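Work and Automation, Unit 5: Sorting and Pairing in a Garment Laundry
Instructor: Boonmee Klinhom

Read these notes before the seminar. They cover the Irkar laundry case and the terms you will need for the written assignment.

1. The job before the change

Irkar runs a commercial laundry that takes in work uniforms, bed linen and small items from care homes and hotels. The small items room handles socks, gloves and face cloths. Before the trial it had a staff of five per shift. Each person stood at a table, took items from a bin, matched them, checked them for holes and put them in a tray for the customer.

New hires learned the matching in a morning. The checking took longer. Experienced staff could feel a thin heel through the fabric without looking at it, and most of them could not say how they did it. Keep this in mind for section 3.

2. The change

Irkar bought two-arm robot stations from a supplier called Beddoe. The arms pick up one piece at a time, open it, turn it if needed and lay it out. Soft goods are hard for a machine. A box keeps its shape when it is gripped and a piece of cloth does not, so the robot has to deal with a new shape every time.

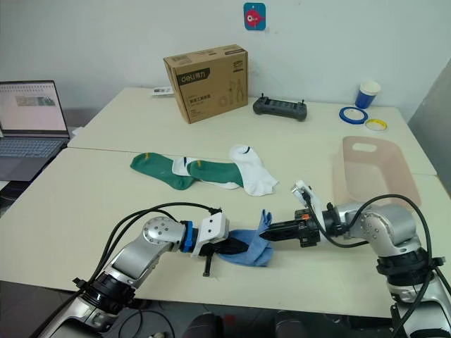 Erkdale, Tuesday, June 25, 2019

The notes from here on come from my visit to the Erkdale site and from talks with the shift lead, Wai-kit Mok. The trial had been going for 49 days at that point. Two stations were in use, and three people worked each shift in the small items room where there had been five. The other two had moved to the linen line. Nobody was let go during the trial, but the company made no promise past July.

Mok gave me the log for the previous week. The stations had handled 1,890 items. Some 2 percent were set aside for a person to finish, mostly because the piece was twisted or the cuff had folded in on itself.

3. What the people do now

The job title is the same, "sorter." The tasks are different:

Loading the table and spreading items so the arms can reach them.
Clearing a stop when a gripper misses or drops a piece.
Checking the finished items for wear.
Filling in the stop log.

The last one caused more complaints than anything else. Staff who had never written anything down at work now had to pick a reason code for every stop, and the codes were in the supplier's words. "Edge not acquired" means the gripper did not get hold of the cuff.

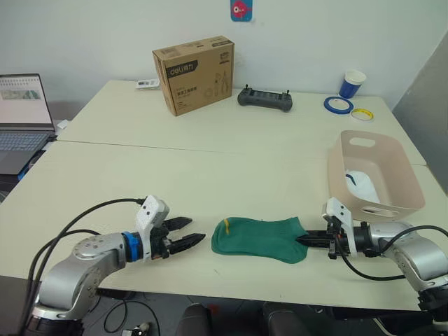
Pace is the second point. Under the old setup a worker could speed up before a break and slow down after it. With a station on the table, the station sets the pace, and the person waits for it or hurries to keep up. Two sorters told me the waiting was more tiring than the work had been. One said her wrists had stopped hurting. Both things belong in your analysis.

The third point is skill. Wear checks are still done by hand, but they now come at the end, all together, and the person doing them did not handle the item earlier. Mok thinks more thin heels get through this way. He has no figures for it – the old system did not record them.

4. Terms

Residual task: work left to people because the machine cannot do it or does it badly.
Machine pacing: the speed of the work is set by the equipment.
Tacit skill: something a worker can do but has trouble putting into words.
Redeployment: moving staff to other work in the same company.

5. A comparison

The Iltetti plant, covered in Unit 4, automated its folding line in one step and wrote the reason codes together with the operators. Compare who was asked, and when, in the two cases. Do not compare output, as the two plants handle different goods.

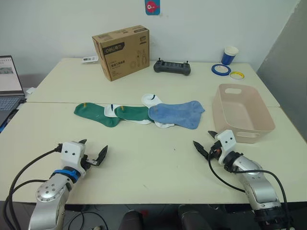
Fig. 3. Socks laid out on the table between the two arms, grippers open.

6. Assignment

Write three pages on one residual task from section 3. Say who does it, how it came about, and what the worker gains or loses by it. Use at least two of the terms from section 4. Quote the notes where you rely on them, and mark clearly which statements come from Mok and which from the sorters.

Papers are due in the first week of July. Hand them in on paper at the department office.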